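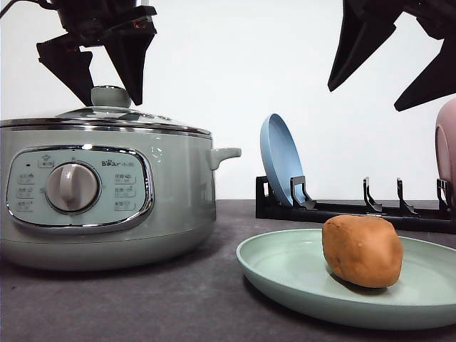

Electricity use at the house in Muscombe came to 1,613 kWh over the winter billing period, against 734 kWh for the summer one. I wanted to know where the difference went, so I fitted a clamp meter to the incoming supply and logged it at one-minute intervals through the first part of February.

The base load is 53 W with everything switched off that can be switched off. The router and the boiler controls account for most of it. The fridge cycles on top of that and is easy to pick out in the log. 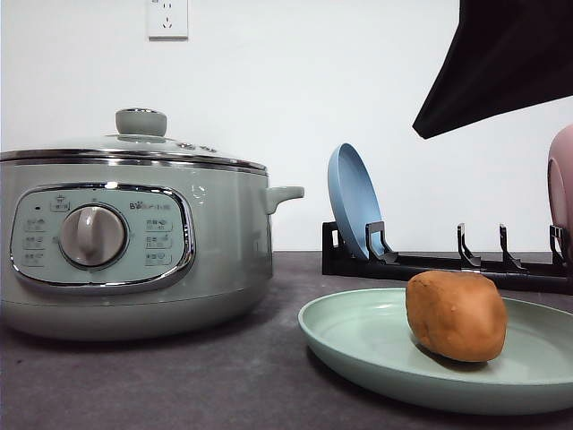

The largest single item was the immersion heater. Its Vullard timer had lost its settings after a power cut and was running the heater through the afternoon as well as overnight. I have reset it to one overnight period and lowered the thermostat on the hallway radiator.

The meter reads low on small loads. Checked against a 50 W lamp it was out by a few watts, so I would treat the base load figure with some caution.

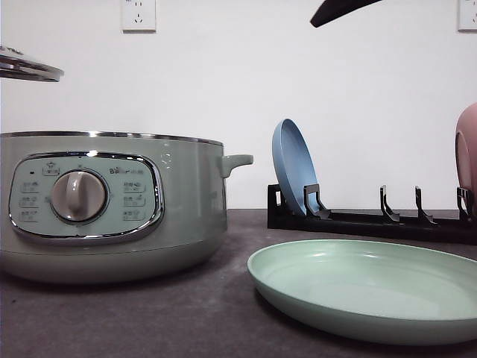 The tumble dryer comes next. It runs at irregular times and I have not yet separated it from the oven in the data. A second clamp on the kitchen circuit should settle that, and I will post the figures when I have a full month of them.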